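Housekeeping Operations I
Unit 6: Linen Circulation and Par Stock

Required reading: Course Manual, Chapter 6, and the Windberg property file
Submit the worksheet at the end of this unit before the May practical.

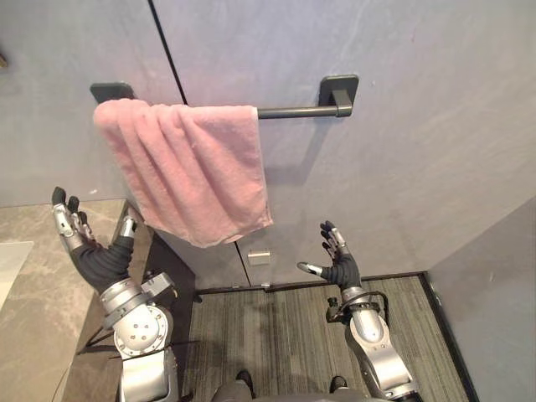
6.1 Purpose of the unit

Linen is normally the second largest expense in a rooms department after wages. Students completing this unit should be able to calculate par stock for a property of any size, read a monthly linen count, and identify the point in the cycle at which losses occur. Laundry chemistry is covered in Unit 7 and will not be examined here.

6.2 Terms

Par. The quantity of an item needed to dress every room once. A property that holds three par has enough of that item to dress all rooms three times.

In circulation. All pieces in rooms, on carts, in floor closets, in soiled holding, or at the laundry. New stock still in sealed cartons is excluded.

Discard. A piece withdrawn on account of stains, tears, or thinning. Discards must be recorded on the day they are withdrawn. A discard that is cut down for cleaning cloths is still a discard and is entered as such.

Shrinkage. In this course the word refers to missing pieces only. Loss of size in the wash is called dimensional change.

6.3 Setting par

Par is set separately for each item. The usual starting point for bath towels in a property with its own laundry is one set in the room, one in the wash, and one on the shelf. Where laundry is sent out, a further par is added for pieces in transit. Resort and pool properties often need more, and the instructor will discuss the seasonal adjustment in class.

The Windberg property file gives the following position for bath towels:

Bath towels per room: 2
Total in circulation at last count: 3637
Discards recorded since the previous count: 946

Students should note that the discard figure by itself says little. It must be read against opening stock and purchases for the same period, both of which appear on the second sheet of the file. A high discard figure may reflect heavy use, a poor wash formula, or simply a housekeeper who has cleared a backlog.

6.4 The physical count

A count is taken with linen movement stopped. Chutes are closed, carts are parked, and the laundry holds its finished work until the count sheets are signed. Each location is counted by two people, one calling and one writing. Towels on rails in occupied rooms are included and are entered at the room allotment unless the attendant reports otherwise.

Common errors are listed below.

Counting folded stacks by height
Entering hand towels under bath towels when the two are stored together
Omitting the spa, the fitness room, and staff changing areas
Counting linen held for another property under a shared laundry contract

6.5 Color and item control

White remains the standard for guest bath linen in most full-service properties. It can be washed at high temperature and replaced from any supplier without concern for matching. Colored terry is used where a property wishes to set one area apart, such as the pool or the spa. It must be sorted and washed separately, and replacement orders should be checked against a retained sample, as dye lots differ. Each color carried is a separate item with its own par. The Plullach case study shows the effect on storage of adding a second color without adding shelving.

6.6 Storage and rotation

Clean linen rests on the shelf before it is reissued. Stock is loaded from the back or the bottom and drawn from the front or the top so that the same pieces are not used repeatedly. Folded edges face outward. Shelves are labeled by item and size, and the floor closet par is posted inside the door.

Worksheet 6

a. Using the Windberg file, calculate bath towel par and state how many par the property holds.
b. Prepare a reorder recommendation, showing your assumptions.
c. Compare the count procedures in the Plullach and Sollent files. Identify one location missing from each.

Worksheets are to be typed and submitted through the department office. Late work is subject to the policy printed in the course outline.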